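分类：使用指南 / 访客与公务车辆 / 钥匙管理

第3章 车辆钥匙的集中存放与交接

3.1 适用范围

本章适用于 Predeline 园区各楼栋前台及车辆调度室。凡由调度室统一保管的公务车、班车及代管车辆钥匙，均应按本章规定存放、领用和归还。员工私家车钥匙不在保管范围之内，前台不得代收。

3.2 初次设置

1. 选定存放台面。台面应平整、清洁，宽度不小于700毫米，不得与茶水、文具及快递收发共用。
2. 将钥匙托盘置于台面靠里一侧，与台面外沿保持距离，避免来访人员随手触及。
3. 核对车辆台账。每把钥匙应对应一个车辆编号，编号登记于 Zoster 登记簿首页，并由当班人员签字确认。
4. 逐把检查钥匙外观。外壳开裂、按键脱落或折叠机构松动的，应单独装袋，交车辆维护组处理，不得放入托盘。
5. 将备用钥匙与日常钥匙分开。备用钥匙一律存入 Babaei 保险柜，托盘内仅放置日常领用的钥匙。

注意：遥控钥匙应远离磁性物品和热源。台面如有阳光直射，应加装遮帘或另选位置。

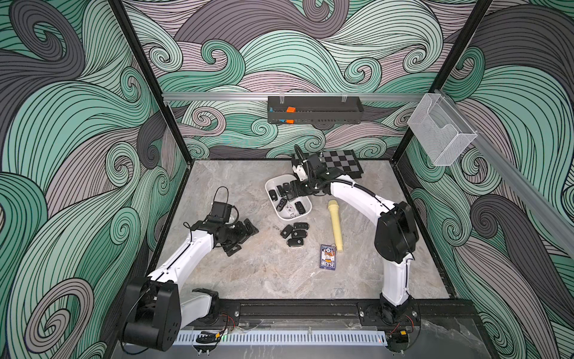 3.3 托盘内的摆放

托盘以浅口、圆角、无盖为宜，便于取放和擦拭。钥匙应平放，不得叠压，按键面尽量朝上，以免误触解锁或后备箱开启功能。白色塑料托盘与黑色钥匙外壳对比明显，有无遗漏容易察觉；银白色外壳的钥匙在白色盘底上则不够醒目，清点时应另行留意。折叠式钥匙放入前须将钥匙片收回，防止划伤相邻钥匙的外壳。

同一托盘内钥匙外形相近的，应加挂编号牌。编号牌采用软质材料，不得使用金属链条。编号牌上只写车辆编号，不写车牌号码及停放位置。

3.4 领用

1. 领用人出示工作证及用车审批单。
2. 当班人员核对审批单上的车辆编号，从托盘中取出对应钥匙，不得由领用人自行拿取。
3. 双方在登记簿上签字，并注明领用时间。
4. 领用人应在柜台前按下锁车键，确认指示灯正常后方可离开。钥匙未设指示灯的，本项免予执行。

警告：不得将两把以上钥匙同时交给同一领用人。确因车队出行需要的，须由调度室负责人书面批准。

3.5 归还与清点

1. 归还时，当班人员应先核对编号牌，再检查外壳和按键，确认无误后放回托盘。
2. 沾有油污或水渍的钥匙，应以微湿软布擦净并晾干，不得使用酒精或喷雾清洁剂。
3. 每班交接前清点一次，清点结果由交班人与接班人共同签字。
4. 钥匙逾期五分钟未归还的，电话提醒领用人；仍无法联系的，按遗失程序上报。
5. 每日末班结束后，托盘连同全部钥匙移入保险柜，台面不留钥匙过夜。

3.6 电池更换

遥控距离明显缩短或指示灯变暗时，应及时更换电池。更换前查阅该车型说明书，确认电池型号。撬开外壳应使用塑料撬片，不得使用刀具。旧电池投入 Grallier 回收盒，不得与生活垃圾混放。更换完毕后，在登记簿备注栏内写明车辆编号及更换月份。

3.7 遗失处理

发现钥匙缺失，当班人员应立即停止该车辆的领用，通知调度室并保留登记簿原页。未经调度室同意，不得启用备用钥匙。

相关内容
第2章 用车审批单的填写
第4章 车辆停放与充电车位
第5章 保险柜密码的变更
附录 钥匙交接登记表（空白）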